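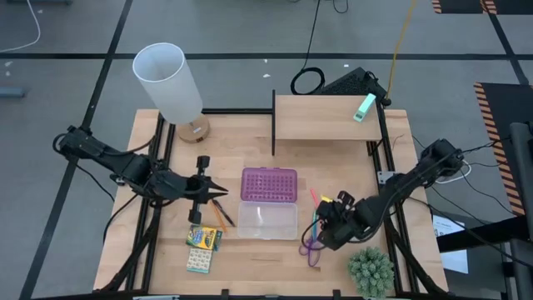

Comfort Essien wrote in last week that she'd read this whole page twice and still didn't know if she was supposed to go slow or go normal. Fair. Short version: go normal for you, minus a little. Long version is further down under Speed.

Teaching by demonstration: FAQ for new operators
Updated 7/21/25. Replaces the June page. If you printed the June one, toss it.

Who is this for?
Anybody booked on the two-arm tables at Zandent. Pencil case task, paper tasks, sorting, all of it. If you're on the Usetti line you have your own page, the button layout is different and you'll only confuse yourself here.

Do I need to know how to code?
Nope. You move the arms, the system writes down what they did. Thats the job.

By hand or by remote, which one am I doing?
Check your booking. "Hand" means you hold the arm and walk it through the motion yourself, follow mode on. "Remote" means you sit at the control station and the table arms copy you. Most bookings are remote. Hand is mainly for single moves, a grasp, a lid, stuff where you want to feel it.

What counts as one demo?
Start position to end position, one go. Arms home, press record, do the task, arms home, press stop. If you forget to go home at the end it still saves, but it gets flagged and you'll be asked to redo it.

How long should one take?
Depends on the task. Putting pens and a pair of scissors into a case is slower than you'd think the first day. Nobody's timing you. Cutoff is 10 minutes, after that it stops recording by itself.

Speed. Slow or normal?
Steady. Not slow motion. If you creep along the robot learns to creep along. If you rush, it learns your jerks and overshoots too. Pauses are worse than either. Don't stop mid-air to think, think before you press record.

I dropped something. Start over?
If you can pick it up with the gripper and carry on, carry on. Those are good demos, we want them, the model needs to see a recovery. If it rolled off the table or went where the arm can't reach, stop and mark it Discard. Do not reach in while the arms are live. Ever.

Can I fix the setup between demos?
Please do. Move the objects around. Different spot, different angle, swap sides. Same layout over and over is close to useless to us. Just wait for the idle tone before your hands go over the table.

Which arm should I use?
Whichever makes sense. Left for left stuff, right for right stuff, both for anything with a lid. Holding with one and working with the other is fine and usually better. Try not to cross them. Crossing trips the collision stop and you lose the demo.

Thin things. How do I pick up a pencil??
Most asked question we get. Come in low, fingers either side of the barrel, close gently, then lift. Grab near the middle or it'll swing. If it keeps rolling, nudge it against something first. A nudge is a perfectly good thing to teach.

And paper?
Harder. Go for an edge that's already lifted. A sheet lying dead flat, slide it toward you till it hangs over the table edge, then pinch. Getting two sheets by accident happens, put one back and keep going.

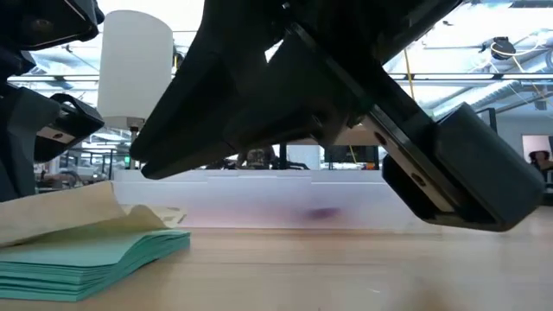
Can I wear my own gloves at the control station?
Thin ones are fine. Thick winter type, no, you won't feel the trigger click and you'll end up squeezing too hard.

The arm is lagging behind my hand.
A tiny delay is normal. If it's enough to bother you, stop, home the arms, restart the session from the station. Still laggy, tell the floor lead and move to another table. Don't try to "lead" the motion to make up for it, that ruins the data.

The screen shows error 1075. Or 1080.
1075 is a joint near its limit. Back off the way you came, slower. 1080 is the gripper, it closed on something and didn't get there. Open, check, try again. Any other number, write it down and call someone.

What's the red button do?
Cuts power to both arms. They'll sag a bit. Use it any time you don't like what you see, you won't get in trouble for it. Afterwards you can't just resume, the floor lead has to clear it.

How many demos before the robot can do it by itself?
Varies a lot. An easy pick can look decent after a couple of shifts of recording. Anything with two arms takes a good while longer. You won't see the result same day, training runs overnight and the test is on a seperate table.

Do you keep bad demos?
Marked Discard, no. Marked Messy, yes. Messy = got there in the end but ugly. Be truthful with the labels, it's worth more to us than a clean sheet.

Where do the recordings go?
Munasinghe server first, then into Zestia, where the labeling crew trims the starts and stops. You can ask to watch your own back. Worth doing once.

My wrists hurt.
Stop. Breaks are paid. Lower the seat, elbows on the rests. If it's still sore next shift ask for hand-guiding or labeling instead.

Can two people run one table?
One per arm, no. Somebody can stand by and reset objects between demos, that's encouraged and goes way faster.

Anything I should bring?
Closed shoes. Hair tied back. Water with a lid, kept off the table. Check in at desk 19.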